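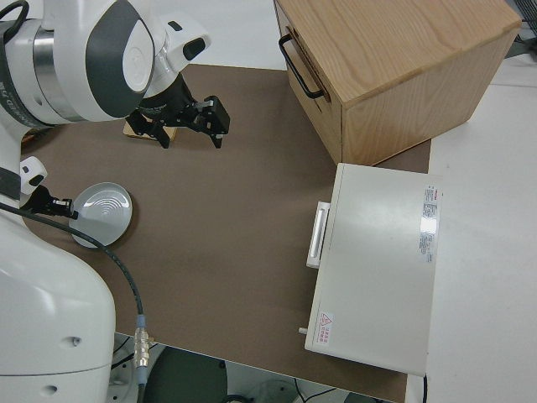 Home Forums Arms & Grippers Faults Search Log in

Gripper stops short over the block, then fault 1148

Posted by Tustberg

Need help before Friday if possible. White arm, black two finger gripper, control box is a Fesby. Job is simple — pick a flat wood block off a mat, set it down by the drawers, open a drawer. Ran fine most of August. Now it comes down over the block, stops a little above it with the fingers open and just sits. After 8 seconds I get fault 1148 and the whole thing locks. Clearing it works, next pick does the same.

Tried so far: power cycle, re-taught the pick point twice, slower speed. Re-teaching bought me 16 good picks and then right back to it. Manual jog goes all the way down no problem. Gripper opens and closes fine by hand from the pendant. Any ideas

Posted by Paiva

Had this one. 1148 on ours was the gripper not answering in time, nothing to do with position. Arm gets there, asks if the fingers are open, hears nothing, waits, gives up. So re-teaching wont fix it, you probly just got lucky for 16.

Check the cables first. Power off and e-stop in before you put your hands anywhere near it. Any thin cable that loops loose along the arm, look at the connectors, the screw collars back off by themselves over a few weeks. Snug by hand, no pliers. Then run it slow with nobody near the mat and watch if the fault shows up at the same joint angle every time. Same angle = cable getting pulled. Random = more likely the connector or the box.

And please stop clearing it and running again. Ours dropped out with the fingers half closed once and the next move dragged a drawer clean off the table. Handle bent, table scratched, long afternoon.

Posted by Tretum

just set the timeout to 1000 in the config, havent seen the fault since

Posted by Paiva

Don't do that. It hides the fault and the arm hangs there looking parked when its still live. Somebody is going to reach in for the block.

Posted by Tustberg

Collar was loose, almost a full turn. Tightened it, running slow now. Will leave the timeout alone. Still want to swap the cable, anyone know if the longer one fits the same plug?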